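Workshop > Automation > How-to guides > Testing a tidy-up task

How to test whether a robot arm can take on a sorting or tidying chore

14 shares | 6 comments

Putting things back where they belong is the chore people most often ask about, at home and on the shop floor. Blocks into a tub, sockets onto a rail, cutlery into a drawer. The short answer in 2024 is that an arm can do parts of it, on a bench, with known objects. This guide sets out a bench test that will tell you which parts, using an arm you already have. It assumes you can jog the arm, record poses and run a basic camera calibration.

We use the same procedure at Zovthorpe for benchtop arms. It has been revised once, in May, when the scoring rules in step 5 were tightened.

Step 1. Write the chore as a state, not a motion

"Tidy the blocks" is not testable. "All blocks in one line, no block outside the board, no block on its side" is. Write down the finished state so that a person who did not see the run could score it from the bench. Include tolerances in millimetres. If the result depends on colour or shape, name the property and the order you want.

Keep the finished state separate from the way of getting there. A rule such as "do not lift" belongs on a second sheet, with the constraints.

Step 2. Fix the work surface

Bolt or clamp everything that is not meant to move. A board that creeps a few millimetres during a long session will show up in the results as poor accuracy, and you will spend an afternoon looking for the fault in the wrong place. Check the board position at the start and end of each block of 25 trials.

Place a printed marker where the camera can see it and the tool cannot reach it in normal travel. Re-run the calibration after any knock to the camera mount. Lighting should be diffuse. Hard shadows beside small objects are a common cause of false edges.

Step 3. Choose the simplest tool that can do the job

Many tidying chores need no grasping. Pushing is slower, but it removes grip force, finger clearance and approach angle from the list of things that can fail. 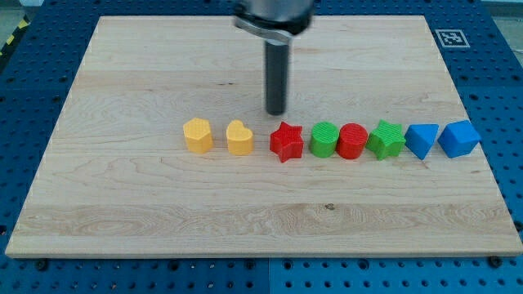

Tool shape decides which pushes are worth attempting. A flat paddle moves several objects at once and is hard to steer. A single rod has one small contact area, so the object turns about that point unless the push is lined up close to the centre of friction. Cylinders are the easy case, as they present the same face from every side; a star or a heart does not, and a rod tip can settle between two points of the star and drag it around. Spacing matters as well. With the blue cube and the triangular prism nearly touching at the right-hand end of the row, a rod has very little room to get in between them, and the planner has to come at the pair from outside. Record the minimum gap your tool can enter before you set any starting layouts.

For the tip, a rounded end is preferable to a square one. Set its height so that it clears the surface by 2 mm at the lowest point of the work area – measure at all the corners, as few boards are truly flat.

Step 4. Set up the trials

Use randomised starting layouts generated by a script and saved with the run. Hand-placed layouts tend to be kinder than people intend. We use the Hovosum logger to store the layout, the commanded path and the final camera frame under one run number. Any tool that keeps the three together will do.

Run one block of 25 with no changes to the code. Resist correcting a fault partway through; note it and finish the block.

Step 5. Score strictly

A trial passes only if the written state is met with no hand on the bench. Score these separately:

- finished state met, yes or no
- time from start to last contact
- objects tipped or pushed off the board
- operator stops

On our last block the arm met the finished state in 62 per cent of trials. Most of the failures were shapes left at the wrong angle, followed by neighbours disturbed while the last piece was being placed.

Step 6. Decide what the result means

A pass rate from a clean board does not carry over to a kitchen table or a parts bench. Change one condition at a time – a new object, a textured surface, a second layer – and repeat the block. For unattended work we would want 1,000 consecutive trials with no operator stop, and we have not reached that with any tidying chore. Supervised use, with a person clearing faults, is realistic now for flat layouts of rigid objects.

Soft items, stacked items and anything in a drawer should be treated as separate chores with their own sheets. The drawer test is covered in the Pilside guide.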